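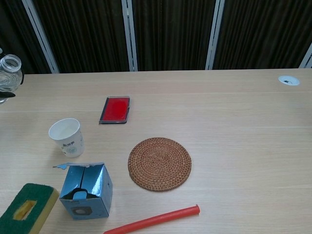

*Page last changed: July 17, 2025*

## The sign-in table has moved, and it has a stamp now

A quick bit of news from the Hatus reading room, for anyone who has been wandering the hallway looking for the old counter. The counter is gone! In its place we have a light wooden table over by the dark pleated curtain, and that's where you check in, pick up your card and get it stamped. I've been sitting at it for most of this week and I like it so much more than the counter, which was too high for me and far too high for the kids.

The big change is the stamp itself. Up to now we wrote everybody's visits in a notebook, and my handwriting being what it is, there were arguments. (Sorry again to the lady whose name I spelled three different ways.) So now you get a card, and each visit gets a red stamp. The pad is the thin black one toward the back of the table, and it's a really bright red, so please give your card a minute before you stick it in a white shirt pocket. I did that on the first morning. The shirt is now for painting in.

Fill the card and you get a free book from the sale shelf. There are 11 spaces on it, which I know is an odd number to pick, but that's how many fit once Zoia Maksymiv had put the little drawing of the owl in the corner, and I wasn't about to lose the owl. She drew it in February when we were still arguing over whether to do cards at all. We had 500 printed at Kimell, the copy place next to the pharmacy, and almost 500 are still in the box, so there's no rush.

A few people have asked about the round woven coaster. It's for drinks, yes! Please use it. Paper cups are fine at the table as long as they stay upright and stay away from the cards. We're trying hard to keep rings off this wood, which has a lovely fine grain and came to us from the Vakulenko family when they closed their sewing shop. They let us have it for the cost of the van. Two of us got it up the stairs with a lot of stopping, and I'd like it noted somewhere that I had the bottom end.

It already has a round cable hole near the back corner, so the plan is to run a lamp cord through there before the evenings get dark again. I'd like something small with a warm bulb. If you have one sitting in a closet, bring it by and we'll try it.

Old notebook visits do count, by the way. Tell whoever is at the table and we'll look you up and stamp your card to match, though it may take a bit if there's a line behind you. Kids can have their own cards, and they're allowed to do the stamping themselves if they ask first – I've seen what happens when they don't ask first.

The one thing I haven't sorted out is what to do for people who only drop in to return books. Zoia says a return is a visit. I say you should at least sit down for a page or two. For now we're stamping for both, so enjoy it while it lasts, and if you feel strongly either way there's a sheet for comments on the board by the Graltodby Street door.

Hours are the same as before, and so is the way in. Come up the stairs, turn left, and look for the curtain.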